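From: Silvana Portela
To: home-robots list
Subject: Re: [home-robots] Are drawers a solved chore yet?

On Monday, Csaba Virág wrote:

> My mother keeps asking when a machine will put her laundry away, and I
> keep telling her next year. Folding gets all the attention, but has
> anybody got decent numbers on plain old drawers? Opening, closing, the
> boring part. I'd take simulation results if that's all there is.

Csaba, I love this question! Drawers are where I've spent my whole spring, and I think they're a great test because everyone has them and no two stick the same way.

We've been running the Lurkuma room, with a yellow arm on a fixed base and a tall chest of drawers within its reach. Katalin set up 1000 trials with the knob heights shuffled, and the low knobs are the ones I can't stop watching.

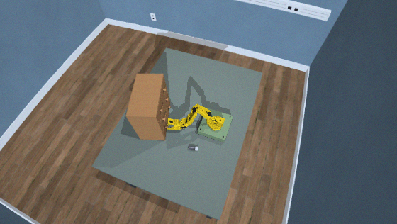

Can a robot put away a load of laundry by itself today? In simulation we get the right drawer open in 68 percent of trials, and putting clothes inside is a separate problem we haven't started on.

Most of our misses come from pulling slightly sideways, so the drawer binds in its runners and the grip slips off. Szabolcs wants to try a softer wrist — I'm all for it. We also have 11 trials where the arm opened the drawer above the one we asked for, very smoothly, and I've kept the logs of every one.

Has anyone run this on a real dresser, preferably an old swollen one? Clémence, didn't you have something going at Pindmont in April?

Silvana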